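ACCT 101 final project report
Invoice fraud at a small supplier – the Plastwood case
Oct 30, 2023

What we picked and why
We wanted a fraud case that was not one of the giant ones. Plastwood sold decking boards and fence panels, one warehouse, one office, and a bookkeeper who did pretty much everything. She set up a fake vendor called Dandine and paid it for "pallet services" for years. Pled guilty in August. Sources were the court file, the auditor's summary and two local news stories.

How it worked
Simple. Invoices from Dandine were always under $800, because anything at $800 or more needed the owner's signature. Most were for $680 or $700. Same person entered the vendor, approved the bill and matched the bank statement at month end. No purchase orders behind any of it. The mailing address was a rented box in Flurnby.

The invoices even looked bad. Round numbers, no tax line, and the invoice numbers ran in order with no gaps, meaning Dandine had no other customers. We put that in our red flag table (appendix B). 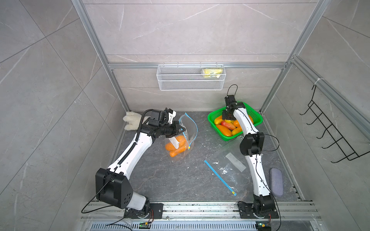
How it got caught
Not by the yearly review. The outside firm, Haberkorn, only looked at bigger payments, so these never came up in the sample. Then the bookkeeper went on leave and a temp called the vendor about a missing invoice. The number rang the bookkeeper's own cell phone. The owner called the bank the next morning.

What we tested
Made a practice ledger in a spreadsheet, mixed in fake payments like the Dandine ones and ran three checks – payments just below the limit, vendor address against employee address, invoice numbers in sequence. The sequence check found the most. The adress check found nothing, a rented box beats it every time.

Problems
Ran out of time on the Benford part. Our ledger was too small for it anyway and the chart came out lumpy, so its left out. Also we never got the full restitution order, only the summary page.

Still to do
Fix the page numbers in appendix B. Add the sentencing result if it posts before the portfolio is due.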